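Selling and Buying Used Furniture at Wudside: Frequently Asked Questions

People ask us the same things at the counter, on the phone, and once through the window of a parked car at a red light. The answers are collected on this page. Prices and rules are current as of 2026-02-15 and will stay that way until we get annoyed enough to change them.

What is Wudside, exactly?

A consignment shop for used furniture. You bring us a dresser you no longer love, we put it on the floor, somebody who does love it takes it home, and we split the money. We have two locations, the original one on Semeniuk Street and the newer one in Clalley. Semeniuk Street has the better parking. Clalley has the better heating. Choose according to season.

What do you take?

Tables, chairs, bookcases, dressers, desks, nightstands, sideboards, and the occasional hall stand if it can hold a coat without falling on a child. Couches are taken at Clalley only, and only after we've sat on them.

What don't you take?

Mattresses, cribs, recliners with a cord, anything that has lived outdoors, and pianos. Please stop asking about the piano. We know it was your aunt's. We know it only needs tuning. Every piano in the county only needs tuning.

My table is an antique. Will you price it like one?

If it is one, yes. A fair number of the antiques we see have a hex-key bolt somewhere underneath, and we will crawl under there and look. Bring any paperwork you have. A family story is welcome and we enjoy hearing it, but we can't put it on the tag.

How does the split work?

You get 60 percent, we get 40. Checks go out at the end of the month after the sale. If your piece sells on the last day of a month and you call us the next morning, we will be polite, but the check will not be ready.
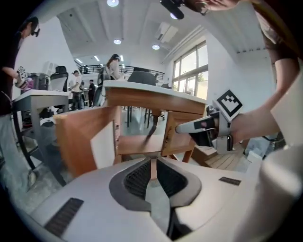
Furniture at our Clalley shop.

Who decides the price?

We do, after talking with you, and the talking is sometimes lively. What you paid new matters less than you'd hope. What the same thing sold for on our floor last year matters a good deal. If we can't agree, you take it home and there are no hard feelings on our side. We've had people come back a month later and accept the first number, and we did not say a word. It took effort.

How long do you keep a piece?

Ninety days. After the first 30 we take 15 percent off, and after 60 we take off another 15. On day 91 you either come and get it or it becomes ours to sell, donate, or use as the place where we put our coffee. You'll get one reminder by email. Check the spam folder, where our reminders seem to enjoy themselves.

Do I need an appointment to drop something off?

For a chair or a nightstand, no. For anything that takes two people to lift, yes. Call first, and measure it before you call. "It's a normal size" has been used to describe a china cabinet that had to come in through the loading door on its back.

Will you pick up?

Inside town limits, for a flat $60 at ground level and $20 more for each flight of stairs. A split-level counts as one flight. So does that "little half stair" by the front door once you're holding the low end of an armoire. Pickup fees come out of your first check, so you don't have to find cash on the day.

Do you deliver?

Same rates, other direction. We carry it in, put it where you point, and move it once if you change your mind. The second change of mind is a private matter between you and the dresser.

How do I know it will fit?

Measure the room, then measure the door, then measure the turn at the top of the stairs. It's always the turn at the top of the stairs. We keep paper tapes by the register at both shops and you are welcome to take one home. Take the dimensions off our tag and tape them out on your floor before you buy. It feels silly for a minute and saves you a $60 round trip. 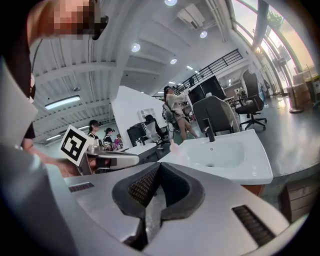
Couches deserve a separate word on this. The number that matters is the depth along the diagonal, from the top of the back to the bottom of the front rail, and it isn't on most tags because most shops don't want to talk about it. Ask us and we'll measure it for you. If the legs screw off, you gain a few inches. If they don't screw off, please don't test this by twisting harder.

Can I put something on hold?

For 24 hours, with your name and a phone number that works. After that it goes back on the floor. We can't hold a piece until your brother-in-law gets the truck back.

What is your return policy?

Three days, undamaged, with the receipt, for store credit. Delivery fees aren't refunded. If a drawer falls apart on the first pull, that's our fault, and you'll get your money back in full and an apology.

Do you haggle?

On pieces past their first 30 days, a little. On pieces that came in this morning, no, though we admire the nerve.

Do you repair or refinish?

Only small things: a loose rung, a missing knob, a drawer that needs wax. For real work we'll give you the card of a refinisher who is slow, expensive, and good. Please ask us before you paint something you plan to consign. A walnut desk in white chalk paint is worth less than it was on Friday, and you're out the paint as well.

How do I get rid of the smell in an old dresser?

Take the drawers out, wipe everything with a barely damp cloth, and leave it open in a dry room for a week. An open box of baking soda in each drawer helps. If it still smells, a thin coat of shellac on the inside will seal most of it in. Perfumed drawer liners give you a dresser that smells of two things.

When is the big sale?

July. Everything past its first markdown goes for half off at both shops, and the line at Clalley starts before the doors open. Consignors get a call before their pieces go in, and can say no. Cash and cards both work, personal checks don't. Bring blankets and rope for the ride home, because we sell out of rope by noon every year and have never once learned to order more.

Contact: ask at the counter or call either shop | © 2026 Wudside Consignment Furniture | Back to top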